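Clergate Charity Walk Records: Read Me First

Welcome, and thank you for stopping by! These files cover the yearly sponsored walk from Clergate to Rosten, which raises money for the Nuchit community kitchen.

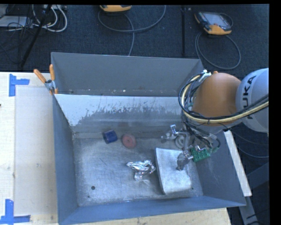

There is one file for each of the 8 walks so far, with start times, route notes and the pledges that came in (names left out, of course). The route is 5 miles, and the early files list it the long way, by way of Kuko Farm — please don't mix the two when comparing finish times. Blank pledge cells mean unpaid, and a zero means the walker had no sponsor.

Last updated 5 February 2025. The next walk is in March.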